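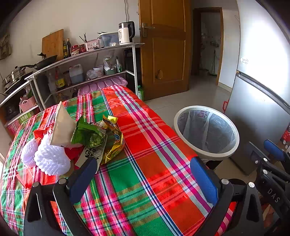 The table with the plaid cloth, wrappers and foam sleeves on the left side.

From: Brigitta Oberholzer
To: Nudley household list
Date: Jun 10, 2021
Subject: Re: [nudley] Foam fruit sleeves, and what goes in which bag

Dear all,

thank you for the many answers to my first question. I reply under the message of Schouten, because it contains most of the points, and I try to go through them in order. Please excuse me if I use the wrong word for some kinds of plastic. In my language we have one word for nearly all of them.

Schouten wrote:
> Brigitta, before anyone can help you we need to know what is in
> the pile. "Wrappers" can be anything. Is it foil, is it film, is
> it paper with a coating? Also I would not put the foam nets with
> the film. At the Bralstead depot they refused mine in November
> and I had to carry the whole bag home again.
>
> Second, what is the cloth? If it is a coated one you can wipe it.
> If it is woven, shake it outside first and do not rub the crumbs
> in. My aunt had one with the same sort of big checks and she
> ruined it with a wet sponge.
>
> Third, how big is your bag for mixed packaging? Mine from
> Detatgate holds 16 liters and it is too small for a family.

The photo is at the top of this message. The pile contains two of the white foam nets in which fruit is sold, one bigger than the other. Then there is a cream paper packet, a green snack wrapper, a gold and yellow one which is shiny, and a flat beige paper with Chinese characters in bold black. I cannot read them, so I do not know if there is some advice about disposal. There are also a few pieces of red and orange-red plastic, and one of the reddish pieces is translucent.

About the foam nets. I telephoned the Bralstead depot and the lady was very patient with me. She said that they do not take the nets at all, neither with film nor with hard plastic, and that the sign at the gate is old. So Schouten was right to carry the bag home, although I am sorry for the walk. I have decided to keep mine. They fit well over small glasses when I put the glasses away in a box, and I have also used one between two bowls that were scratching each other. When I have too many, I will ask here if somebody is moving house.

About the shiny wrappers. Somebody on this list (I did not save the message, I apologize) explained the test with the hand: you press the wrapper into a ball and then open the hand. If it stays a ball, it is probably foil. If it opens again, it is plastic with a thin metal layer and it goes in the general waste. I have not tried this yet with the gold one. I will do it this evening, and also with the green one.

About the paper. The beige piece I would like to put with the paper, and the cream packet too, but I must look inside first. If there is a plastic layer on the inner side, I understand that I should tear a corner and see if a thin skin remains. Is this correct? I have read two different opinions and both persons seemed very sure.

Now the cloth. It is woven, in large blocks of red, orange-red and green, with many stripes crossing them, magenta and white and navy and yellow and others. I like it very much and I don't want to repeat the story of the aunt. At the moment it has some small wrinkles, but these do not disturb me. My plan is to take away the packaging first, then fold the four corners to the middle so that the crumbs stay inside, and carry it down to the yard. After this I would wash it alone, in cool water. I am a little afraid for the white stripes next to the red. Has anybody washed such a cloth with vinegar in the water? My neighbor says one cup, and my sister says this is nonsense.

About the bag. I have the same one from Detatgate and I agree that it is too small. I wrote to the shop and they have a bigger one, but it must be ordered in a pack of 400, and I do not have a place for 400 bags. If some of you want to share a pack, please write to me and not to the whole list, so that the others are not disturbed. I would collect the names until the end of the month and then order.

One more small thing. In the digest number 461 there was a drawing of a box with three compartments, to stand beside the table, so that the wrappers are sorted at once and do not become a pile. The link does not open for me. Could the person who made it send it again? I have 600 mm between the table and the shelves, measured at the narrow end, and I would like to know if it fits there.

With kind regards,
Brigitta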